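Chapter 7
Looking After a Two-Finger Gripper

Almost everything a bench robot is good at, it does with its last few centimetres. Students love to talk about arms and motors (fair enough, they're great fun!), but the part that touches the work is where the wear collects, and learning to read that wear is one of the most satisfying skills in this book.

Our companion through the chapter is the Sekari bench cell, a small table-mounted arm with a wrist camera and a pair of tapered fingers. You met its controller in Chapter 6. Now we get our hands dirty: checking how the fingers close, cleaning them, swapping them, and setting the zero so the software and the hardware agree on what "closed" means.

Before any of that, get used to the view you'll be working from. The wrist camera looks along the fingers toward their tips, so a change in how they meet shows up on your monitor, often well before a grip starts to fail.
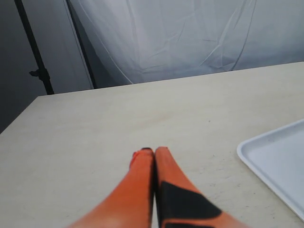 7.1 The closed check

Start every session with the fingers closed on nothing. Clear the work area in front of the tray, send the close command at low speed, and look at the line where the fingers meet. You want a thin, dark seam with the tips nearly together. A wedge of light between the tips usually means a finger has been seated crookedly, and a seam that wanders to one side points to a loose mounting screw.

Then look at the tips themselves. Soft-skinned fingers wear there first, and the colour will often change before the shape does. Write down what you see, even when it seems too small to matter. Hiếu La, who wrote the original service notes for the cell, kept a log of 353 closed checks on a single pair of fingers, and it makes wonderful reading. You can follow a nick growing from one page to the next!

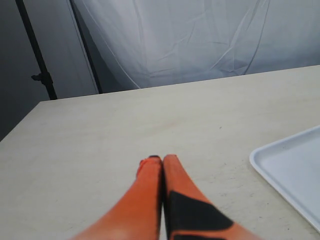
Figure 7.2 Fingers closed over the bare tabletop, from the wrist camera. Note the dark edge and reddish-orange fleck at the tip of the left finger.

7.2 Setting the zero

With the fingers closed and the arm still, open the Plillden calibration page and read the raw encoder count. On our teaching cell the stored value is 2685. If your reading differs from your own stored value by more than 19 counts, stop and reseat both fingers before you save anything. Resetting the zero over a badly seated finger only hides the fault, and you'll meet it again in Section 7.4 when we measure grip force.

Have your logbook, a 2 mm hex key and a lint-free cloth beside you before going on to Exercise 7A.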